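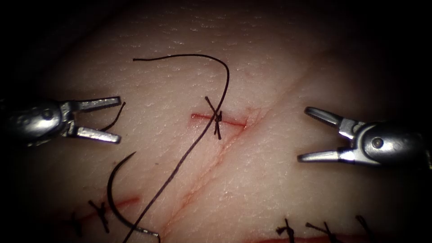

Suturing practice pad and black thread

Tear-out in cast silicone skin pads
Materials and Molding > Soft Parts

flellham_lab
We cast suture pads in-house for the nursing and surgical tech courses. Base is Trestari platinum-cure, slacker added at 7 percent by weight, textured top skin over a softer fat layer. New pads hold a stitch well. After a few months on the shelf the skin layer starts to tear at the needle hole when the knot is tightened, even on pads that were never used. Same mold, same thread, same room. What is changing?

gate_and_runner
Slacker migration. The fluid isn't bound into the network, so it moves. If your fat layer has more of it than the skin, it goes up into the skin over time. Soft skin, low tear strength. Weigh the layers separately on an old pad and compare against your pour sheet.

J_Baluyot
Disagree, or at least I'd check the cure first. Room temperature cure on a thin skin often stops short if the room is cold, and an under-cured skin can pass a finger test on day one. Post-cure one batch in an oven, leave one alone, same lot number. Pull a stitch through both at the same bite depth.

flellham_lab
Fat layer does have more slacker than the skin. I don't have the number here, it was changed in January by whoever was pouring then. Room is heated but the bench is by an outside wall.

gate_and_runner
There's your answer. Under-cure would show up right away.

J_Baluyot
It would show up right away if somebody tested it right away. He said new pads hold a stitch. He didn't say at what load.

flellham_lab
No load figures. Students tie a knot and we look at it.

dmytriv_castings
Two other things to rule out. What do you wipe the pads with, and do you powder them? We had a customer using 95 percent alcohol between classes and then sealing the pads in bags while they were still damp. Alcohol swells the surface slightly and pulls fluid out of the top layer.
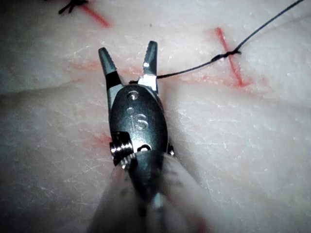
After that the surface goes tacky, picks up lint, and people wipe it harder. Mild soap and water, air dry, light cornstarch, store flat and uncovered. It won't fix migration, but it takes one variable out.

flellham_lab
Alcohol wipes, yes. Strength unknown, will look at the label. The unused pads weren't wiped though, and they tear too.

gate_and_runner
Which points back to migration.

Ostap Hnatiuk
Put a barrier in. Power mesh between skin and fat, wetted out with unthinned silicone so there are no dry spots. The mesh carries the stitch load and the unthinned coat slows the fluid down. It doesn't stop it. Stretch the mesh evenly before the pour or the skin will curl at the corners.

J_Baluyot
Mesh changes the needle feel. There's a distinct pop when the point goes through. Instructors here sent a batch back over it.

Ostap Hnatiuk
Depends on the mesh. The Gadetti fine knit is hard to feel with a cutting needle. With a taper needle you will notice it.

flellham_lab
We use cutting needles. Plan is 2 test batches with the current formula, one post-cured, plus a third with mesh and no post-cure. I'll hang weights on a tied loop for a real number and repeat after storage.

J_Baluyot
Add a fourth with mesh and post-cure, otherwise you can't separate them. And write the lot numbers on the back of the pads.

gate_and_runner
Also one with no slacker in either layer. It will be too stiff to teach on but you need the baseline.

flellham_lab
Fine, five batches. Label on the wipes says 70 percent, by the way.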